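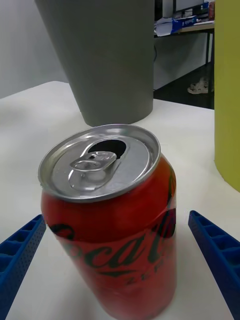
Page last changed: September, 4:40 pm

Drinks at the Stultbridge open evening

We are putting out 100 cans again, a mix of regular cola, Coke Zero and plain sparkling water. Last year the sugar-free ones went first, so the order leans that way now.

Please push the tab all the way back once you open a can. A tab left standing up catches on sleeves, and we had 2 spills that way in the spring. Cans can go on the white tables but keep them off the piano.

Empties go in the bin by the side door, poured out first. The sink in the Ferri room works again, so use that one. Leave the tabs on. The recycling place takes them either way and loose ones end up on the floor.

Anyone who would rather have tea should let Giorgia Zuccaro know before the evening so she can fill the second urn. Cups are in the cupboard under the stairs.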